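Foreign Currency Accounts: Frequently Asked Questions
Gilchrist Mutual, Member Services

What is a foreign currency account?

A foreign currency account is a deposit account denominated in a currency other than the Australian dollar. Balances, interest and fees are recorded in the account currency. Gilchrist Mutual offers the account in US dollars, euros, pounds sterling and New Zealand dollars. Each currency requires a separate account number.

Which rate applies when I convert funds?

Conversions use the Gilchrist retail rate displayed at the time you confirm the transaction. The retail rate is the wholesale rate supplied by Jondotar plus or minus a margin. The margin is shown on the confirmation screen before you accept. Rates in newspapers and on search engines are usually mid-market rates and will differ from ours.
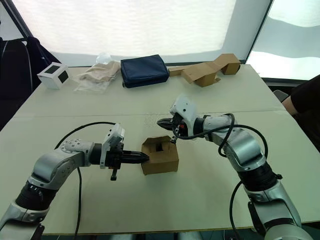 Can I lock in a rate ahead of time?

Yes. A forward order fixes the rate for settlement on a nominated future date. Forward orders are available to business members only and require a signed facility agreement. Personal members may place a limit order, which executes if the retail rate reaches the level specified. A limit order lapses after 7 business days if it has not been filled. It may be re-entered without charge.

Is there a minimum balance?

The minimum opening deposit is 100 units of the account currency. No minimum applies after opening, but interest is not calculated on any day when the closing balance is below that amount. An account with a zero balance and no transactions for 12 consecutive statement periods may be closed on written notice.

How is interest treated for tax purposes?

Interest is assessable income in the year it is credited, translated into Australian dollars. Your annual statement shows the translated figure and the rate used. Gains or losses from movements in the exchange rate may also have tax consequences, depending on the balance held and the purpose of the account. We do not calculate these. Refer to your accountant or registered tax agent.

Can I deposit foreign banknotes?

Banknotes are accepted over the counter at the Larnley and Wutotetti branches only. Coins are not accepted in any currency. Notes must be undamaged and of a series still recognised by the issuing central bank. Withdrawn series can sometimes be sent for collection, in which case the credit is made when the issuer pays and a handling fee is deducted from the proceeds.

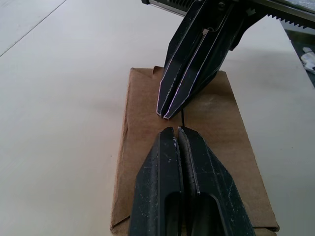 Notes are credited at the cash rate, which carries a wider margin than the electronic rate. Where the notes are in the same currency as the account, no conversion takes place and a flat cash handling fee applies instead. Members depositing the equivalent of $10,000 or more in physical currency will be asked for identification, and the transaction will be reported as required by law.

How long does an incoming transfer take?

Most transfers are credited on the day they are received if they arrive before 2 pm Eastern time. Transfers received later are processed the next business day. Public holidays in the country of the sending bank can delay settlement. Correspondent banks may deduct their own charges en route, so the amount credited can be less than the amount sent. If a transfer has not arrived when expected, ask the sender for the payment reference and quote it when contacting us.

What happens if my account is overdrawn?

Foreign currency accounts have no overdraft facility. A payment that would exceed the available balance is declined. If a fee or reversal produces a debit balance, we may convert funds from your linked Australian dollar account at the retail rate to clear it.

Where do I send the application form?

Completed forms can be lodged at any branch or posted to Gilchrist Mutual, Locked Bag 2173, Larnley. Certified copies of identification must be attached. Fees and margins are reviewed each May, and the current schedule is available from branches or through online banking under Rates and Charges.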